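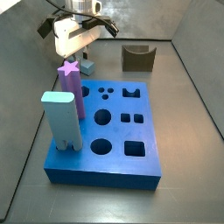

Chapter 7
Are We There Yet? Machines and Everyday Chores

I get asked one question more than any other when people hear what I teach, and it's always some version of "So when can I buy one that does the dishes?" I've been asked it at weddings. My dentist asked it with both hands in my mouth, so I couldn't give her the long answer. You're going to get the long answer, because it takes a whole chapter, and the short one (not yet, but some of it) won't help you on the final.

Let me start with a chore you've probably never thought of as hard. You come home, you put the groceries away. The cans go on one shelf and the cereal goes on another, standing up, and the one box that's too tall gets turned on its side. You did all of that while talking on the phone. Now try writing down every decision you made. When I give this to my September class as a warm-up, most people quit somewhere around the second can!

Putting a thing where it belongs is at the heart of a lot of housework, and plenty of factory work too. Think of plates in a rack, batteries in a remote, a drawer back on its runners. So we'll spend the first half of the chapter on pick-and-place, and then on its meaner cousin, insertion, where the thing has to fit into something.

7.1 Picking up

Grasping looks like the easy part. You open your fingers, go down, close. But before any of that, the machine has to know where the object is and which way it's lying, and being off by a little can mean pushing the thing across the table. A block that's turned at an angle has to be met by fingers turned to match.

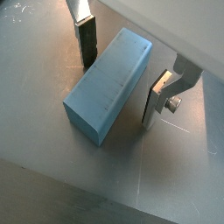
Figure 7.2 A light blue block between the fingers of a gripper, with a narrow gap on either side.

Look at how little room there is in Figure 7.2 and you'll see why I keep going on about small errors. In section 7.3 we'll work through the arithmetic for a gripper of this kind – it's mostly triangles, so don't panic.

7.2 Putting down, and the trouble with averages

My colleague Sharon Rweyemamu once kept a log for a warehouse project called Jikia. Out of 2376 attempts at placing a part in a tray, 1143 went in on the first try. Her manager wanted to know if that was good. Well, compared to what? A person on the same line would have been bored silly and hardly missed one. I bring up her log whenever somebody shows me a demo video, where you see one try and have no idea how many came before it.

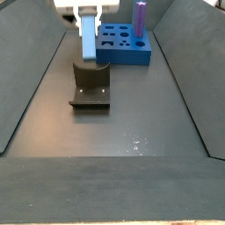 Success rates also hide the question of what counts as finished. Suppose your chore is "put the toys away," and the toy box is a shape sorter. Is a piece done when it's standing on top, or only when it's all the way in its hole? From a single picture I can't always tell. The purple star in Figure 7.3 could be sitting in the blue block or on it, and the light blue bar is still up in the gripper, its lower end just above the floor. A scoring rule has to settle cases like the star before anybody starts counting, and you'd be surprised how many published rules don't.

Before you read on, pick one chore you did today and write it out as steps a machine could follow. Keep the page. We'll come back to it at the end of 7.4, after we've talked about touch, and you'll be marking it up in red.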